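Printer-friendly version | E-mail this page

Folding and sorting rig: frequently asked questions

Last updated: March

These are the questions that keep arriving about the cloth-handling build at the Sadberg shared workshop. I've answered them as plainly as I can. If you're after a page that tells you a robot will be doing your ironing by winter, there are plenty of those and this isn't one.

What are you building?

A setup that picks up a piece of cloth from a flat surface, gets it more or less square, and folds it in half twice. Tea towels first, then pillowcases, then whatever we can stand to look at by that stage. We call it Kelier, after a name on an old crate in the storeroom. It means nothing.

Does it work?

Sometimes. On our last proper test night we gave it 60 attempts at a single cotton tea towel, starting from a rumpled heap each time. It finished 11. We counted a fold as finished if the corners were within five centimetres of each other, which my mother would not accept. Most of the failures came before any folding started: the arm picked up two layers when it wanted one, or missed the corner and closed on nothing.

I'd ask you to keep that figure in mind when you watch anybody's video of a robot doing laundry, ours included. Ask how many tries there were. Ask who straightened the cloth in between.

Why cloth? Isn't there something easier?

Nearly everything is easier. A block stays the shape it was when you put it down. A towel has a new shape every time you breathe on it, and the corner you want is usually underneath. Several members voted for a chess-playing arm and I still think they had a point. But there are already a great many chess-playing arms, and the group wanted a job that a cheap gripper might be bad at in interesting ways.

How does the training part work?

A person does the task by hand with a hand-held gripper that records what it sees and how it moves. You do that many times over. The recordings are then used to train a model, and the model drives the arm. The attraction is that you don't need to sit there steering an arm with a joystick, which is slow and makes people cross.

The drawback is that the model copies you. If you have a lazy habit of pinching the hem and giving it a little shake, the arm will learn a little shake, whether or not the shake does anything for it.

How many recordings do you need?

More than you've got. I've read claims that a few dozen will do for a simple job, and for a very simple job I can believe it. For a fold, from a random heap, under lights that change when the sun comes round, our first batch was nowhere near enough. I won't give a number for what is enough, as we haven't found it.

Could I do this at home?

You could do a version of it. The arm is the expensive part, and a small hobby arm will do for learning. The gripper can be printed, if you've the patience to tune it. You'll want a table you can give up for weeks at a time, a computer with a decent graphics card, and somebody in the house who doesn't mind tea towels being off limits.

What I wouldn't do is buy the arm first. Record yourself by hand for a fortnight, look at the recordings, and see if you still care. A lot of people find out at that point that they wanted to own a robot arm more than they wanted to train one. Nothing wrong with that, but it's a different purchase.

Which arm should I buy?

I don't recommend arms. I've been asked four or five different ways and the answer is the same. Whatever you buy, check three things before you pay: how far it can reach with the gripper level, whether the joints can be turned by hand with the power off, and whether the seller answers e-mail. We sent the seller of our first one nine messages and had one reply, which was an invoice.

What surface should I use?

A plain colour that isn't the colour of your cloth. We tried a patterned tablecloth early on – somebody's idea of realism – and the model got very interested in the pattern. A soft covering gives the fingers something to press into, so they can get under an edge without scraping. It also wrinkles, and the wrinkles can look a lot like the thing you're trying to pick up. Some people glue theirs down. We haven't, on the theory that a model that only works on a perfectly smooth table is no use in a house.

I'm not fully convinced by that theory, I should say. It may just be that no one wants to do the gluing.

What do the gripper's lights mean?

It depends whose gripper it is. There's no common standard and I'd be wary of any guide that says otherwise. Read the sheet that came with it and write the meanings on a bit of tape. We lost an entire evening to a light we took for "recording" that meant "ready to record".

Do you mark the cloth?

No. You can sew coloured tags on the corners and your results will go up overnight. You'll then have a machine that folds towels with coloured tags on the corners. If that's the result you want, go ahead, but say so when you report your figures.

Is one colour of cloth enough to practise on?

To start with, yes. Pick one that stands out and stay with it until your fold rate stops climbing, then change it and watch the rate fall over. Ours was trained on blue and treated a white towel as if it had never met a towel. People find this disappointing. I think it's the most useful evening you can spend, as it tells you what the model had been going by.

Do you need the arm to be on wheels?

For folding at a table, no. Wheels let you take the arm to the job, and they add a base that can be a centimetre off where it thinks it is, which a fold will notice. My own view is that you should get it working bolted to something first. The Radwan group, who share our mailing list, take the opposite line and say that if you start with wheels you never have to unlearn the fixed position. They may be right. They haven't published a fold rate either.

How much floor space does it take?

More than the machines themselves would suggest. You need room for the arm to swing, room for a person to get out of its way, a desk for the computer, and a route for the cables that isn't also the route to the kettle.

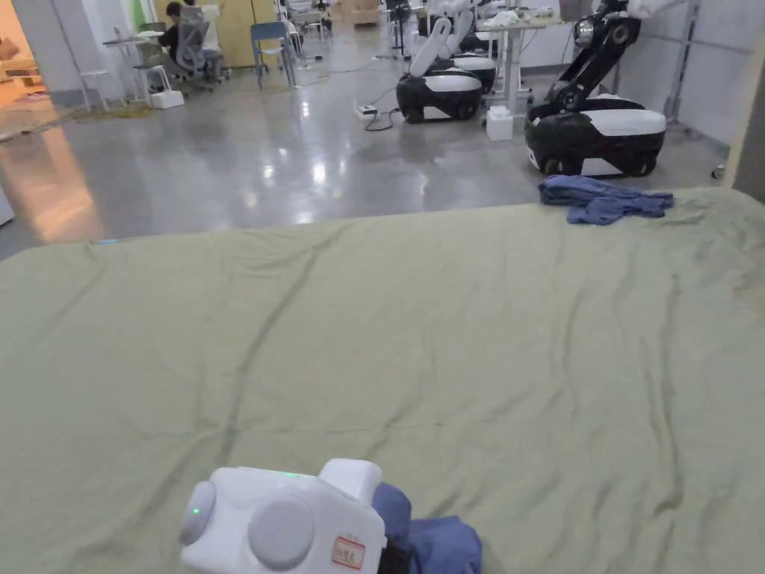 Zhenhua Zeng wrote in to disagree with me on the space question. The complaint, in short, was that pages like this one scare off people in flats, and that a small arm clamped to a kitchen bench with a metre clear on each side is plenty for cloth, provided you keep the speed down and work at the bench only when you're the only one home. I accept the first part. On the second I'd only add that being alone with an arm is not my idea of a safety measure, so put the stop button where your other hand can reach it.

Is it safe?

Slow arms are safer than fast ones. Ours is held to a crawl whenever anyone is within reach, and the stop button is tested on Tuesday before anything else is switched on. Cloth brings its own trouble: a sleeve or a scarf is also cloth, and the model has no opinion about whether you're still wearing it. Roll your sleeves up.

What about trailing cables?

Keep them out of the walkways where you can and cover them where you can't. A base that drives over its own power lead is a comedy the first time.

How long does a session take?

Allow an evening. Setting up and checking the recorder takes longer than anyone plans for, and after an hour of folding the same towel your movements get sloppy. Stop then. Tired recordings are worse than no recordings, and they're very hard to pick out of the pile afterwards.

Can I have your files?

The printed parts for our finger pads, yes. Ask at the workshop and bring a memory stick. The trained model, no, and I'd be doing you no favours if I sent it. It was trained on our table, under our lights, and it fails four times in five here.

Do you use any ready-made software?

We tried Itari, a small logging tool one of the members wrote, and we still use it for keeping the recordings in order. It names the files sensibly and it hasn't lost one yet. For training we use whatever open code is currently least broken, and we write down the version. Write down the version.

Will robots be doing the laundry in five years?

I don't know, and I'd be suspicious of a confident answer in either direction. Picking up a towel and folding it on a table is a small part of laundry. There's also the sock behind the machine, the jumper that mustn't go in warm, and the pocket with a tissue in it. We haven't started on pockets.

Can I come and see it?

Yes, on open evenings, doors at 7 p.m. Expect a good deal of waiting and a fair bit of crumpled cloth. If you'd like to do some recording yourself, say so at the door and someone will show you how to hold the gripper. Bring reading glasses if you use them – the labels are small.

Print this page | E-mail this page to a friend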